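# Wrist-Camera Arm Cells: Rules and Good Practice, FAQ

Applies to all arm cells in the Rowlands building. Revised 2024-11-13. Replaces the October issue in full.

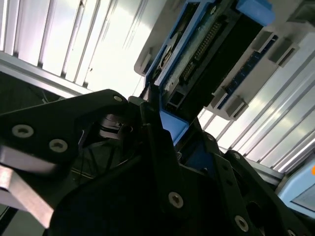
*Gripper fingers close to the underside of an overhead module, as seen by the wrist camera.*

## Scope

**Which cells does this cover?**

Every cell in which an arm with a two-finger gripper and wrist camera works on or near electronic modules. The conveyor cells have their own rules, held by Ineke Verstraete. If a cell has both an arm and a conveyor, both sets apply and the stricter one wins.

**Do these rules replace the risk assessment?**

No. Each cell has a risk assessment under ISO 12100, and the integration is assessed against ISO 10218-2. This page records how we work day to day within those assessments. Where this page and the assessment for a cell disagree, follow the assessment and tell Maeve Costello, who will correct the page.

**We use a collaborative arm. Can we skip the guarding?**

Not on the strength of the arm alone. The assessment covers the whole application: arm, gripper, fingers, workpiece and anything fixed nearby. A force-limited arm holding a part with sharp pins is a different hazard from the same arm with nothing in the fingers. ISO/TS 15066 gives guidance on contact limits, and any claim that a cell meets them must be backed by measurements taken on that cell.

**Does a software change count as a modification?**

It does if it alters reach, speed, payload, grip force, the order of moves near a module, or anything the safety controller reads. A change to image logging or file naming does not. If in doubt, raise a change note and let the reviewer close it.

## Working near modules

**What is the approach rule for overhead modules?**

Stop at the standoff point, confirm the pose, then go in along a single straight line. No wrist rotation is allowed between the standoff point and the module. The same line is used on the way out.

Overhead approaches have caused most of our damage reports. Planners tend to check the fingertips carefully and the rest of the gripper loosely, and it is usually a knuckle or bracket that touches first. The collision model must include the finger plates, the joint housing, the brackets and the screw heads.

**Which parts of a module may be touched?**

Housings, frames and latching tabs, if the task sheet names them. Bare circuit board, header pins and terminal contacts may not be touched by metal or by an uncoated finger at any time. Exposed pins bend easily, and a bent pin may still pass a visual check.

**Can the arm release latching tabs?**

Yes, with limits:

- One tab at a time.
- The force limit is the one on the task sheet. Do not raise it to get past a stiff tab.
- If a tab has not released after two attempts, stop and hand over to a person.
- A cracked tab means the module is withdrawn, even if the remaining tabs hold.

**Must the module be unpowered?**

Yes. Isolate the supply, lock it off and prove it dead before the arm is enabled. Work on a live module requires a separate permit, and none has been issued for these cells. Bear in mind that a module may be fed from more than one side — field wiring can carry a supply after the main one is off.

**What about static discharge?**

Treat every open module as sensitive. The handling area follows IEC 61340-5-1. In practice this means the gripper body is bonded to the cell earth point, the bond is tested before each session, and anyone reaching in wears a tested wrist strap. Painted or anodised plates do not conduct reliably through the surface, so the bond goes to the marked stud and never to a finger plate.

## Gripper and camera

**How often are the gripper screws checked?**

At the start of each session, by eye, against the witness marks. Every 2000 cycles they are checked with a torque driver, using the values in the Bulitz gripper manual. Overhead work makes this more important than it may seem. With the gripper pointing up, a loose screw can fall back into the joint and jam it.

**May I use thread-locking compound?**

Medium strength only, and only on the screws listed in the manual. Let it cure for the full time on the label before moving the arm. Do not use it on bracket screws that go into plastic; some compounds attack plastic and the damage appears late.

**How should cables be routed at the wrist?**

Cables inside the gripper are allowed a single free loop, long enough for full travel of the joint and no longer. Run the wrist through its full range by hand at reduced speed and watch the loop at both ends. It must not enter the gap between moving plates. Cables hanging from the enclosure must be tied back outside the swept volume before the arm is enabled.

**Can the wrist camera be used as a safety device?**

No. It is a process sensor. It has no safety rating, and its view is blocked by the gripper for much of any close approach. Presence detection is done by the light curtain and the door switches. Do not write code that relaxes a speed limit on the basis of a camera image.

**The image washes out when the camera points upwards. What should I do?**

Fix the exposure before the session. Automatic exposure reacts to bright panels and lighting, and leaves the gripper and module too dark, or swings between the two during a move. Ribbed aluminium is a common cause, as it throws back bright stripes that the edge detector may take for rails. Use the Kellance exposure profile marked "overhead", then check it with a test view at the standoff point. If stripes are still being picked up as edges, fit a matt screen over the panel. Do not solve it by lowering the detection threshold.

**When is the camera calibration redone?**

After any collision, after any work on the wrist or fingers, and after a change of lens or exposure profile. The result is stored with the session record. A session recorded on an expired calibration is kept but flagged, and is not used for acceptance.

## Faults and records

**What do I do after unplanned contact?**

1. Press the protective stop. Do not jog clear first.
2. Note the joint positions and save the last images.
3. Check whether the fingers are under load against the module. If they are, release by hand with the brake procedure.
4. Inspect the fingers, the bracket and the module.
5. Fill in form 622 before restarting, even if there is no visible mark.

Light contact counts. The form takes a few minutes and is the only way we can spot a drifting fixture.

**Who may reset a protective stop?**

Any trained operator, from outside the enclosure, with a clear view of the whole interior. Emergency stop resets need a second person. Resetting over a remote connection is prohibited in all cases.

**What is the clear space rule?**

Keep 600 mm clear in front of every cell door. This includes trolleys, part bins and chairs. Loose plastic parts and tools inside the enclosure must be removed, or fixed and added to the collision model, before automatic mode is selected.

**What goes in the session record?**

Cell number, operator, task sheet issue, calibration reference, earth bond result, screw check result and any stops. The Tromar logger fills in the first four. The other fields are typed by the operator, and a blank field is treated as a check not done. Records are kept for the life of the cell.

**Can a rule be waived?**

Approach, contact and exposure rules can be waived for a named task, in writing, by Maeve Costello. A waiver ends when the task sheet is reissued. Isolation, guarding and reset rules cannot be waived.

**How do I suggest a change?**

Write it on a change note and give the cell number and the question heading. Notes received before the next review are answered on this page. Corrections to the conveyor rules go to Ineke Verstraete.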